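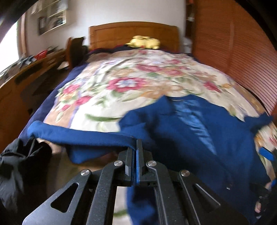 Can a machine make a bed yet? A thread, with opinions

1/ Right, I've been stewing on this since July so here goes. Everyone keeps asking me when they can buy a robot that does the housework, and my answer is always "show me one that can make a bed". Not a hotel bed with two lads and a stopwatch. A normal bed, flowery comforter, blanket hanging out down one side, soft toy up by the headboard.

2/ People think beds are easy because we do them half asleep. But cloth is horrible stuff for a machine! A mug is the same shape when you pick it up as when you put it down. A blanket is a new shape every time you so much as breathe on it.

3/ Look at the blue cloth going over this one. The jaws have the folded edge, which is the bit you want, and there's a hand on the handle doing the thinking. Take the hand away and something has to work out where the edge is, how many layers it's got hold of, and how hard to tug before the whole lot slides off the end.

4/ The layers thing is what gets me. Pinch a folded edge and you might have one thickness or two, or a bit of comforter as well. My fingers know straight away. I couldn't tell you how they know, mind, and that's half the trouble with teaching it to anything else.

5/ Trilok Shakya (used to sit opposite me, now does grippers for a living, lucky so-and-so) reckons grabbing is close to sorted and letting go is the hard part. You pull the cloth up, you open the jaws, and it flops back or comes away with you. I laughed when he said it and then went home and watched myself do the spare room. I let go of that sheet about a hundred different ways.

6/ Then there's the toy. Does it stay put? Go on the pillow after? I'd want the blanket to stop short of it, my sister would want it moved and put back, and my nephew would want it tucked in with its face out. No machine is going to guess that, you'd have to tell it, and then tell it again when the toy changes.

7/ And bedrooms are tight! Desk down one side, closet doors on the other, stuff on the carpet. I walk round my bed sideways like a crab. Anything on wheels is going to spend its morning going back and forth and clipping the furniture.

8/ For balance, the shop floor. I spent a day at Vandanis, where they've got an arm they call Pal folding dust sheets. It did 476 in a shift while I was there and I was properly impressed. Same sheet every time though, same table, same lights, and Ashok Rathore standing by to feed it.

9/ I asked Ashok what happens if you give Pal a sheet that's a different size. He said "we don't". Fair enough!

10/ So that's where I think we are. Same cloth, same spot, all day long: yes, already, and it's good at it. Your cloth, your bed, whatever state you left it in this morning: not yet, or not without someone hovering, and if I'm hovering I may as well do it myself.

11/ Someone's bound to bring up the Brimutus video, so yes, I've seen it. Lovely video. It runs for 3 minutes and the bed has nothing on it but one white sheet, and there's a cut just before the corners. Show me the corners, please.

12/ Price, as people are already asking in the replies. If somebody sold me a thing for £900 that did the bed every day, slowly, a bit wonky, I'd have it. I don't mind wonky. I do mind having to iron the blanket first so it can see the edges.

13/ Devendra Singhal says I've got it backwards and we should change the bedding to suit the machine, stiff hems, a bright stripe along the edge, that sort of thing. I can see it for a hospital with 50 beds all the same. At home I'm keeping the flowery one.

14/ Duvet covers I'm not even going to start on. I can't do those and I've got two arms and a grudge.

15/ If you work on this and think I'm being too gloomy, do reply, I'd love to see it done on a proper messy bed in one go with no cuts. Laundry folding next week, if I get round to folding mine.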